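Gourlay (software)

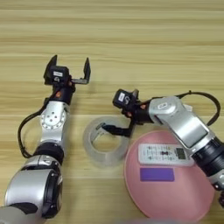 Two arms at a tabletop workcell. The right gripper is above a roll of clear tape; the left gripper is open and clear of the objects.

Gourlay is a control and planning package for pairs of robot arms that share one table. It reads camera images, picks a target for each gripper, plans the motion of both arms and sends joint commands to the arm drivers. It was written at Proslow, a small automation software company, and is used mostly for sorting and tabletop handling of household and office items.

The name covers both the runtime, which runs on the workcell computer, and a set of desktop tools for setup and log review. The runtime is written in C++ and the tools in Python. Task scripts are also in Python.

History

Gourlay began as an in-house replacement for a set of scripts that ran each arm separately. The scripts used fixed waiting times to keep the arms apart, so that one arm often stood still after the other had finished. The first version kept the same camera code and replaced the timing with a shared planner.

Version 2 split perception into its own process. Before that, a slow image could hold up the planner, and operators saw short pauses in the motion. Version 3 added the reservation table described below and dropped support for single-arm cells, which were moved to a separate product, Vovo. The two still share a driver library, and a fix made in one is usually carried over to the other in the next release.

Structure

The runtime has four processes: perception, world model, planner and controller. They pass messages through a local message bus called Umix. Each message carries the time at which the sensor data was taken, and the planner throws out anything older than its age limit. The default limit is 122 milliseconds.

Umix keeps only the newest message on each channel unless the channel is marked as logged. Logged channels are written to disk in full and can be played back at normal speed or one message at a time. Playback does not need the arms to be connected.

Perception

The perception process takes images from a camera that looks down at the table and one optional camera per wrist. It separates objects from the table surface, gives each one an outline and a class, and estimates a pose. The stock object library has 83 classes. Users can add their own from a set of labeled images.

Some everyday items are hard for this step. Clear tape lets the table show through the middle of the roll, and its outer layers reflect light in patches. Early versions often reported a roll as two or three curved pieces. The present version has a ring detector that fits an inner and an outer circle to the edges it finds, then treats the space between them as solid. Strongly striped or grained tables can still produce false edges inside the inner circle - the manual suggests recording a background image with the table bare.

Stacked items are stored as a tree. If a remote control lies on a plate, the remote is entered as a child of the plate, and the planner will not move the plate until the child has been removed or the task script says to move both together. An arm passing over an object hides part of it from the overhead camera. In that case the world model keeps the last full outline and raises the uncertainty of the pose until the object is seen again.

Planning

The planner works on both arms as one system of joints when they are close together, and as two separate systems when they are not. The switch is made by a distance check on simplified arm shapes. Joint planning is slower but can find paths in which one arm gives way to the other.

Space over the table is divided into cells, and each arm reserves the cells it will pass through, with a start and end time. This is the reservation table. An arm with no target of its own is sent to a waiting pose. The default waiting pose can be changed in the cell file, and many users choose one that keeps the open gripper pointed away from the work.

Cables are not modeled in detail. Gourlay wraps each outside cable loop in a padded volume, and the user sets the padding by hand. Too little padding risks a snag when a forearm turns over, while too much makes good paths look blocked. This is the most common source of "no path found" reports from new users.

For ring-shaped objects the planner offers two grasps. The outer grasp closes both fingers around the full width. The rim grasp puts one finger inside the opening and the other outside, and is preferred for wide rings that exceed the opening of the gripper. It needs a better pose estimate, so the planner asks for a new image before the last part of the approach.

Control

The controller turns planned paths into joint commands and watches motor current for unexpected contact. Speed drops to 20 percent of the set value once a finger is within the approach distance of an object. If contact is found early, the arm stops, backs up along its path and reports the event to the task script, which may try again or skip the object.

Testing

Each release is run against a set of 2,316 recorded episodes. Playback checks perception and planning only. Gripping itself is checked on a physical cell, where the test list is much shorter and is run by hand before a release is approved.

Limitations

Gourlay assumes a flat, level table and does not handle objects that roll. Soft items such as cloth are detected but cannot be given a grasp without a user script. Handing an object from one arm to the other is supported only for rigid items with two free sides. Cell files from version 2 must be converted, and the converter does not carry over cable padding.

See also

Vovo
Umix
Motion planning
Parallel-jaw gripper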